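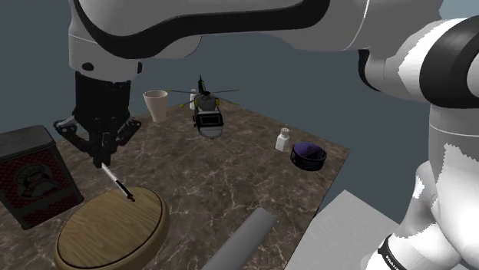 4.2 Running the tabletop task

Grundton Robotics Club, simulator guide

1. Open Drundero and load the Sesow table scene.
2. Set the episode limit to 26 seconds.
3. Press Reset and wait for the objects to settle.
4. Jog the gripper over the table with the fingers open.

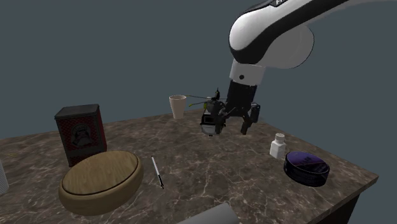 5. Lower it in small steps, then close on the object.
6. Save the run under your team number.

Note: Teams get 14 runs per session.

Caution: Do not press Reset while a run is saving.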